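# The jewellery box can stay messy

1/9/18

I have spent a good part of this year building a pair of grippers, and I would like to argue against them.

They are the hand-held kind. You squeeze, the fingers close, and the motion gets recorded so that an arm bolted to a bench might one day do the same thing. I got into it through the shared workshop at Skudia, where the talk over winter had moved from 3D printers to home robots, and where every second person seemed to have a half-finished hand in a drawer. The plan I signed on to was called Mornis. It was going to tidy a bedroom. By the time I joined, it had been cut back to tidying one table in a bedroom, and by the end of the first month it had been cut back again to putting jewellery away.

I should say that I like building things. I liked filing the linkages until they stopped binding, and I liked the afternoon when both fingers finally met in the middle instead of passing each other like strangers in a hallway. If the essay stopped at the build I'd have nothing sour to write. My trouble is with what we all said the build was for.

The pitch, as it went around the workshop, was that hands are the last hard part. Wheels are solved, cameras are cheap, software gets better every few months, so give the thing decent fingers and enough demonstrations and it will do your chores. The figure that got repeated was 2,000 demonstrations. I never found out where it came from. I suspect it was picked for sounding like a lot of work but not a ridiculous amount, something a small group could get through over a few months of evenings.

Somewhere past 300 I began to wonder what the fingers were supposed to be learning. A string of beads is a rotten thing to pick up. Pinch it in one place and the rest does whatever it likes. It coils, it drags, it catches on its neighbour, and the part you have hold of tells you next to nothing about the part you don't. A person deals with this by feel and by a lifetime of untangling headphones and garden hoses. A gripper deals with it by closing.
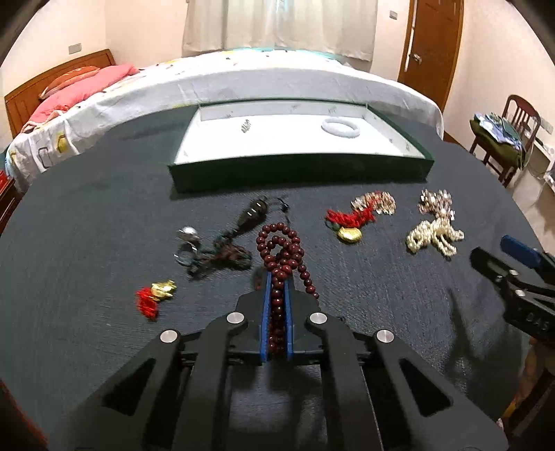

Prayer beads were my favourites, because they're round and slick and come up cleanly if you catch them near the middle. Pearls were the worst. Several strands in a bundle behave like a plate of noodles, and a brooch sitting on top only adds something to snag. Rings sound easy until you try to get two stiff fingers around one lying flat on a table. I learned to come in low and slow. I learned which necklaces would follow politely and which would bring a friend along. All of that learning was happening in my wrist, and I have real doubts about how much of it went into the recordings.

The true believers have an answer for that. The wrist is in the recording, they say, because the path of the tool is in the recording, and the path is all the machine needs. Maybe so. But I know how often I was correcting for something I could sense through the handle: a small tug when a cord had caught, or a change in weight when a second strand decided to come too. What got saved was the correction. The reason for it stayed with me. You can copy somebody's steering without ever finding out there was ice on the road.

I raised this at the workshop and was told more data would wash it out. More data is the answer to every question at Skudia. It was the answer when the fingers slipped on smooth stones, and it was the answer when I asked why we always began with things spread out on a table, when in my experience jewellery spends its life in a knot at the bottom of a drawer. A tabletop is a kind place for a robot. Somebody has already done the finding and the spreading out, and has moved the laundry. By then the chore is mostly finished and the machine gets to take the bow.

Then there's the money, which hobbyists are shy about. The first set of parts came as a kit from Makris and was fair value, apart from the screws. The second came after I cracked one of the arms, and the third after I decided the first two had the wrong angle. My partner in all this was a spreadsheet, and I quit updating it in November of last year, back when it was only meant to be a hinge project. You could buy a very nice jewellery box for what I've spent. You could buy one for each neighbour on the street.

Now, I'm told I am missing the point, and that the jewellery is a stand-in. If a machine can handle beads and clasps and rings, it can handle medication, or help somebody whose hands shake. I take this seriously. My own grip isn't what it was, and fastening a clasp behind the neck is a small daily insult to a great many people. But look at what the argument does. It borrows the dignity of a real need to pay for a demo. When I asked whether anyone had spoken to a person with bad hands about what they'd like done, I got a silence, and then a remark about fingertip materials. We changed the fingertips three times. I don't believe we asked that question twice.

People with shaky hands, in my limited acquaintance, want magnetic clasps. They want necklaces long enough to go over the head. They want a box that opens easily and stays open. These are dull answers, and you can have them by the weekend. They don't need charging, and they will never drop a ring behind the bed.

The commercial outfits aren't much better, for all their polish. Trutomik sent the workshop a flyer in the winter promising a home helper with "human-level handling", and I would dearly love to know which human. There is an enormous distance between a toddler and a watch repairer. The video that went with it lasted 11 seconds and ended the moment the object left the table. I've since gotten into the habit of watching where these clips stop. They stop at the lift. Lifting is the photogenic part, and I've come to think it's about the least useful. Where does the thing go next? Does it go in without knocking over whatever is already there? Does the lid close? I have lifted a great many necklaces neatly and then stood there with one dangling, trying to lower it into a box without it spilling over the side.

I'll grant the other camp one thing. The project taught me to respect the job. Before it, I'd have called putting away jewellery mindless, and I don't anymore. It takes planning and touch, and a fair bit of taste too, as someone has to decide that the coral goes with the pearls and the ring goes in its own corner. If the lesson people took from home robotics was that ordinary housework is skilled work, and has been treated as nothing for far too long because of who was doing it, I would happily donate another spreadsheet's worth of parts.

What I hear instead is that housework is a data problem. The skill gets noticed only at the moment someone hopes to be rid of it. Meanwhile the hours go in, evening after evening, from people who could have tidied their own tables and several others besides. I include myself in that. My dresser is a disgrace.

I haven't quit. The left gripper still has a squeak at the top pivot that I want to get to the bottom of, and I've promised the workshop another batch before the weather turns. I'll do it carefully, beads and all. When it's finished I plan to put everything back in the box by hand, and I expect that will take me 2 minutes.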